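This site uses cookies to remember your display settings. Accept | Decline

Milard Fruit Sorting Set — README

Posted 08/05/2023 by the Whitlock Robotics Club

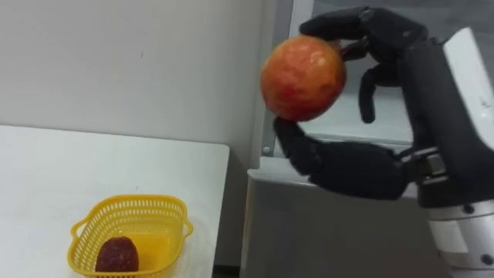 Milard is the manipulation dataset recorded by the Whitlock student club for its entry in the Fandeo pick-and-place challenge. It holds 104 episodes, split into 100 for training and 4 for checking. Each episode covers fruit and one yellow mesh basket on the white table. Apples are lifted well above the rim, with the thumb pressed to the underside and one long finger over the top. Label this grasp "wrap" — older notes from February call it "cup" and should be read the same way.

## Contents

- episodes/ — head camera video and joint logs
- labels.csv — grasp type, object, result
- tools/ — playback script, needs Pavader 2 or later

## Known issues

Glare on glossy skin upsets the color mask. Fingers that do not touch the fruit are still logged as part of the grasp. Joint logs are capped at 1,000 rows per episode; longer runs are cut at the end, with no warning in the file.

## Use

Free for class and club work. Cite the set by name and version.

© 2023 Whitlock Robotics Club | Contact | Back to top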